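The Great Sheet Swap
By the Home & Rest desk
May
274 shares | 11 comments

I have slept on the same flannel sheets since college. I'm telling you this so you understand how big a deal it was when I pulled them off the bed one Friday night, stuffed them in a bag and promised myself I'd go 90 nights without them.

What set me off was a weekend at the Westa, a little inn up the coast where I slept like a rock. I mean nine hours, no dreams, drool on the pillow! I asked at the front desk what was on the bed and got a shrug and the word "percale." So of course I went home and read everything I could find about percale (crisp, cool, wrinkles if you look at it funny) and sateen (silky, heavier, a bit warm for me).

Then came the shopping. I tried a set from Nokard first, and it felt like sleeping in a dress shirt. My husband loved it, I hated it, and we argued over it for a week. The Stasus set was softer but kept popping off the corner at 3 a.m., always on my side. The third one, from Kleinschmidt, was the keeper. It took four washes to get there, and I skipped the fabric softener, which my mother still thinks is a crime.

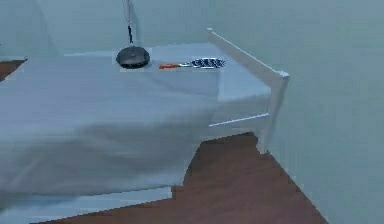
A pale blue-grey sheet on a white slatted bed.

Color was a whole other fight. I wanted plain white like the inn, but we have a dog and I drink coffee in bed, so you can guess how long that plan lasted. We went with a soft grey and I've stopped worrying about it.

I'm past the 90 nights now and the flannels are still in the bag. I'll probably get them out when it snows. The pillows are next, and I've already got opinions about buckwheat.

1077 views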